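Quan: leaflet and speech claims from local referendums

README for the second release, 7 May 2019
Maintainer: Romana Hrubý
Annotation lead: Dwynwen Yorath
Contact: through the issue tracker of the Vustard repository

What this is

Quan is a small text collection for studying how campaigners in local referendums talk about the future. It holds 217 documents: leaflets, transcribed speeches, letters to local papers and posts from campaign websites. All of them come from votes on council matters such as parish mergers, bypass routes, elected mayors and council tax rises. National referendums are left out on purpose, as there are larger collections for those and the language is different.

Each document is split into claims. A claim is a stretch of text that says what will or may happen if the vote goes one way. Claims are labelled for direction, certainty and whether a source is given.

Files

documents.csv – one row per document, with type, side, year of vote and text
claims.csv – one row per claim, with a link back to its document
labels.csv – one row per claim per annotator, before any merging
splits.csv – the suggested train and test division
guide.txt – the annotation guide, as used
notes/ – working notes, unedited

All files are UTF-8 with Unix line endings. Text fields are quoted. Line breaks inside a document are kept as \n, so a naive line count of documents.csv will not match the number of rows.

Fields in claims.csv

claim_id: string, stable between releases
doc_id: string, matches documents.csv
start, end: character offsets into the text field, end not included
direction: gain, loss, mixed or none
certainty: flat, hedged or conditional
sourced: yes or no
vote_side: change, keep or unclear

"Change" and "keep" refer to the arrangement in force on polling day. They do not map on to yes and no, because some ballot papers were worded so that a yes vote kept things as they were. Anyone who needs the ballot wording will find it in notes/ballots.txt.

How it was made

Documents were gathered by Iveta Bednárik and Vojtěch Bednárik from library collections and from campaign websites, some of them now offline. Paper items were scanned and put through OCR, then corrected by hand. Spelling mistakes in the originals were left alone. Headings in capitals were kept in capitals.

Six annotators worked from the same guide. Every claim was labelled twice. Where two labels differed, Blažena Tichý made the final decision, and the earlier labels can still be read in labels.csv. The direction label caused little trouble. Certainty was harder, mainly with "could well" and "is bound to", and section 4 of the guide was rewritten in November as a result. Claims labelled before the rewrite were done again.

Annotation was carried out at the Gremivmont reading room.

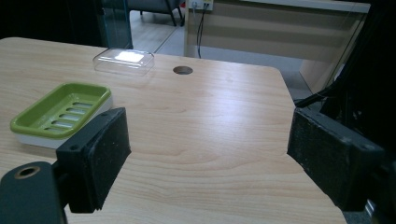
Tabletop with a clear plastic box or lid.

Known problems

Leaflets from the "keep" side are over-represented. Do not use the raw proportions as evidence of which side makes more warnings.

In 99 documents the side had to be worked out from the text, with no named campaign group or imprint. These have side_inferred set to 1. Results should be reported with and without them.

Some letters reply to other letters that we do not have. The label "none" is more common in these, and this may reflect missing context.

Offsets are wrong by one character after a pound sign if the file is opened in Excel and saved again. Use the original file.

What it should not be used for

The labels do not say whether a claim was true, fair or made in good faith. A loss claim stated flatly is not the same as scaremongering, and the guide avoids that word. Nor was anyone asked to check predictions against later events. The Grornden follow-up list does this for a few of the votes, but it is kept separately and has its own terms.

Licence

Labels and notes: CC BY 4.0. The source texts remain with their authors and are supplied for research only. Requests to remove a text should give the doc_id where possible.

Changes since the first release

Offsets recalculated after OCR fixes
Column stance renamed to vote_side
Duplicate leaflets merged – the dropped doc_ids are listed in notes/merged.txt
Certainty labels redone under the revised guide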